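2025-05-11

Glue trial, second round. Imach claims their wood glue reaches full strength after 40 minutes in the clamp. I don't believe it. The sheet doesn't say what wood, or how dry the room was. Cut more maple strips and glued them in pairs, 10 per batch.

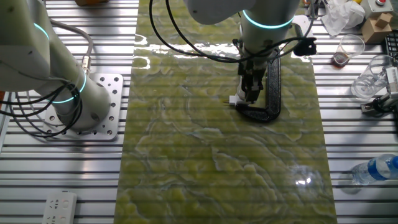 Batch one came out at 40 minutes and four joints opened along the glue line when I leaned on them. Batch two stayed in overnight and broke in the wood, as it should. Ollero did the same in December with no fuss – and it's cheaper.

Teodor thinks the bottle is old stock. Maybe. The cap date is smudged, and I'd want a fresh one before blaming age.
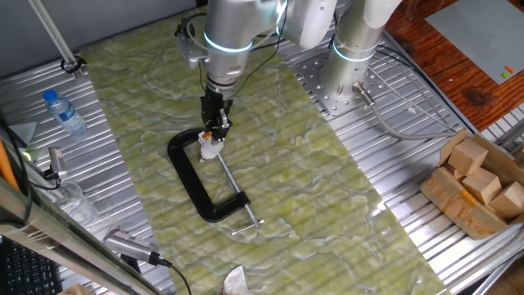

Gearóid says four bad joints prove nothing until somebody checks how flat the strips were. Fair. I planed them in a hurry. Will recut, check against the straightedge, and run 40 minutes again with a new bottle. Not holding my breath.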